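Kellow Community Workshop — Shared Space Walkthrough, July
Walked by: Idris James
Comments by: Idris James, replies by Habibur Roy where marked HR
Form: the long one, all sections

Ratings are OK, FIX, or ASK. ASK means I was told something and haven't seen proof of it.

1. ENTRANCE AND EXITS

1.1 Front door opens fully and closes by itself — OK
Closes hard. Mind fingers.

1.2 Rear exit clear on both sides — FIX
Clear on the inside. Outside, the Tetteh bakery's flour pallets were stacked within a step of the door. I was told they are "always gone by nine." I was there at 10:20 and they were not gone. Last year's form says OK for this item and I would like to know what time of day that was checked.
HR: Spoke to the bakery. They've agreed to use the far side of the yard.
IJ: Leave it at FIX until I've walked it on a delivery morning.

1.3 Exit signs lit — OK
Both of them.

1.4 Emergency lights come on when tested — FIX
Stairwell unit came on and faded in under a minute. The sticker says the battery was replaced. It doesn't say when, and there are no initials on it. A sticker with no date on it is decoration.

2. FIRE

2.1 Extinguishers present, charged, tagged — FIX
Kitchen: OK. Woodshop: OK. Hallway: gauge is in the green but the tag is missing. The bracket is also loose, one screw out of two.

2.2 Smoke detectors tested — ASK
Pressed the ones I could reach. The one over the mezzanine needs the tall ladder, and the tall ladder was out on loan. The log shows that detector tested every month in the same pen. Maybe so.
HR: I do test it. I use a broom handle.
IJ: Then write "broom handle" in the log. I'd believe that.

2.3 Oily rags in a lidded metal can — OK
Lid shut, can emptied.

2.4 Nothing stored against the water heater — FIX
Folding chairs again.

3. ELECTRICAL

3.1 Panel accessible and labeled — FIX
Accessible, yes. Labels are another matter. Breaker 9 is marked "Lights?" with the question mark included. I turned it off and lost the refrigerator.

3.2 No extension cords used as permanent wiring — FIX
There is a brown cord running behind the sewing tables that has been painted over. That tells you how temporary it is. We've had a quote of $158 to put in a proper outlet, and it has been sitting since before the last walkthrough.
HR: Approved now. Waiting on a date from the electrician.

3.3 GFCI outlets trip and reset — OK
Kitchen and restroom. Tested with the plug-in tester, not just the button.

4. WOODSHOP

4.1 Guards fitted on table saw and bandsaw — OK
Table saw guard was on. It was also spotless, so I suspect it went on shortly before I did my walk. I'll look in on an evening session without calling first.

4.2 Dust collector bag under half full — FIX
Well past half.

4.3 Eye protection available at the door — OK
Plenty. Several pairs are so scratched you'd be safer guessing. Throw those out.

4.4 Air cleaner filter — ASK
This is the Trivow unit hanging over the lathe. The box says the filter is good for 4,000 hours. There is no hour meter on it, so I don't see how anyone would know. I'd change it once a year and ignore the box.

5. WORK SURFACES

5.1 Tables level and don't rock — FIX
The craft room table by the window rocks. There is a folded seed packet under one leg.

5.2 Edges free of splinters and chips — OK
Ran a rag along every edge. It snagged once, on the old door we use for gluing, and Habibur sanded it while I stood there.

5.3 Surfaces wiped down and clear at the end of a session — ASK

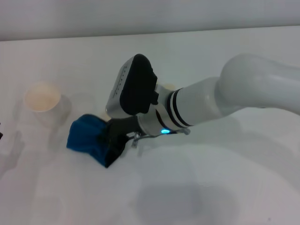 Wiping down is the item people tick without looking, and I don't trust a tick on it. Crumbs of dried glue and metal filings don't show from the doorway, so get your head down to table height and look across with the light behind the table. Do it on the dark tops especially, where gray dust disappears. A pale top like the gray-white one under the white arm ought to be easier to judge, though with a light gray wall behind it in nearly the same shade, you can still lose sight of where the back edge is, and that is where people set down a mug. I've suggested a strip of colored tape along the back edge of any table that matches its wall. Camine brand cleaner is fine on sealed tops. It is not a disinfectant, whatever the shelf label in the supply closet says. Somebody wrote that label by hand.

5.4 Load limit posted on folding tables — FIX
Posted on one as "200". Pounds, I assume. It could be anything. I'd also like to know who came up with it, as I can't find a rating plate on the underside.
HR: Pounds. It came from the manual.
IJ: Please find me the manual.

6. FIRST AID

6.1 Kit stocked and in date — FIX
Burn gel expired. Tweezers gone, as ever. Adhesive bandages down to the tiny round ones.

6.2 Eyewash bottle sealed — OK

6.3 Incident book available — ASK
Available, and blank since winter. Around 30 people use this place with chisels and hot irons. Either we've been remarkably lucky or cuts are being wrapped in paper towel and forgotten. There were paper towels with blood on them in the woodshop trash.
HR: That one was me. Entered now.

CARRIED OVER FROM LAST TIME
Stair tread, third from top — still loose
Restroom fan — fixed, and I checked it
Yard light — reported fixed, was not on when I left at 9:15 p.m.

Items marked FIX go to Habibur. Items marked ASK stay open until I see the paper or the thing itself. Put the tall ladder back on its hooks before the next walk.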